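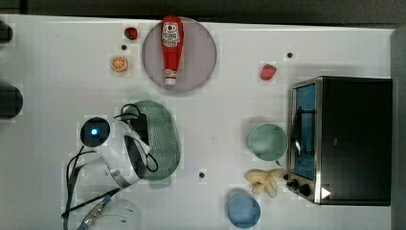 Wedus releases tabletop manipulation results and episode set

June 2025

Wedus has published results for Dumness, a training method for robot arms working on cluttered kitchen tabletops. The method labels each recorded grasp by the point of first contact and weights training toward episodes in which that point lies close to a neighbouring object.

The release includes 2205 episodes recorded from a fixed overhead view. Of these, 1717 were used for training and the remainder held out. Objects include toy fruit, cups, a plate, a colander and a toaster oven. Object positions were changed between episodes; the arm and gripper were not.

On held-out layouts, the policy completed 80 per cent of pick-and-place instructions. A baseline trained on the same episodes without contact weighting completed around 30 per cent fewer. Most remaining failures involved thin rims, where the gripper closed above the edge, and transparent containers.

Training was carried out on the Panicker cluster. Labelling used Tolov, an annotation tool developed in-house and now licensed for research use.

The episodes, contact labels and evaluation scripts are available on request to universities and research organisations. A second release covering coloured and patterned table surfaces is scheduled for September.

Media enquiries: Wedus communications office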